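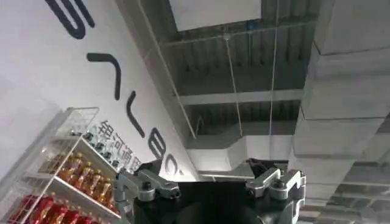
Will the wetland at Skurnton be restored by December?
Probably only in part. The developer's own planting schedule runs past that date, and the section closest to the creek has no start date at all.

Wetland plan moves ahead with key numbers missing

28 June 2020

Emik, the company building warehouses on the east side of Skurnton, says it will make up for the marsh it is filling by creating a new one two miles upstream. The county accepted the plan last week. Anyone who reads the whole file, all 332 pages of it, may wonder what exactly was accepted.

The promise on the cover page is simple enough. Emik will fill nine acres of freshwater marsh along Sayegh Creek and build a larger one on old pasture it bought over the winter. It calls this a "net gain for nature." The phrase appears in the summary, in the press release and on a banner hung on the site fence. The file never says what is being gained, or how anyone would measure it.

Take the plants. The company says 776 native shrubs and trees will go into the ground at the new site. It doesn't say how many are expected to be alive after the second summer. A survival target is a common part of plans like this one, and an earlier draft had one. The final version replaces it with a line about "healthy establishment," to be judged by a consultant hired by Emik.

Water is the bigger question. The pasture was drained by buried clay pipes decades ago, and the plan relies on breaking those pipes so the ground will fill up again. That can work. It depends on where the pipes are, and the map in the file shows only the ones along the north fence. The rest are marked "assumed."

"You can dig a low spot and put cattails in it, and it will look fine in a photo in May," said Huguette Bergeron, a retired soil surveyor who lives downstream and sent the county a long letter about the plan. "I want to know what it looks like in a dry September. They have one season of water readings. One season tells you about one season."

Bergeron asked for a second year of readings before any filling began. The county's written reply thanked her for her interest.

Issa Srour, who manages the project for Emik, said the criticism was unfair and that the company had gone further than the permit required. He pointed to the size of the new site and to a contract with Imska, a firm that will look after the plants and pull weeds for the first few years.

"We're taking a tired field and giving it back," Srour said. "People should judge us by the results."

Asked who would publish those results, Srour said that Imska would report to Emik and that Emik would share "relevant findings" with the county. Asked whether the full reports would be open to the public, he said that had not been discussed.

Timing is another sore point. Filling at the old marsh can begin as soon as the birds there finish nesting. Planting at the new one is due to start in the fall, with the creek side left for a later phase that carries no date. For at least one winter, then, the frogs, the ducks and the floodwater will have lost one marsh without having much of another. The plan describes the gap as "short-term displacement" and gives it half a paragraph.

Flooding got only a little more attention. Roughly a third of the homes on the lower end of Mill Street took in water the last time the creek came over its banks, according to residents who spoke at the hearing. The company's modeling says the warehouses will make no difference to them. The model treats the new marsh as finished and working from the first day.

None of this means the project will fail. Some built wetlands do well, especially where the ground was wet to begin with, and the pasture does sit low. A few sedges are already coming up in the ruts by the gate. But the county has agreed to trade a marsh it has for one it has been told about, and the only penalty for a poor result is a requirement to file a new plan.

The county planning office said it was satisfied with the terms and would inspect the site each year. It could not say which department would do the inspecting. Written comments on the creek-side phase will be taken at the planning office once Emik submits a date for it.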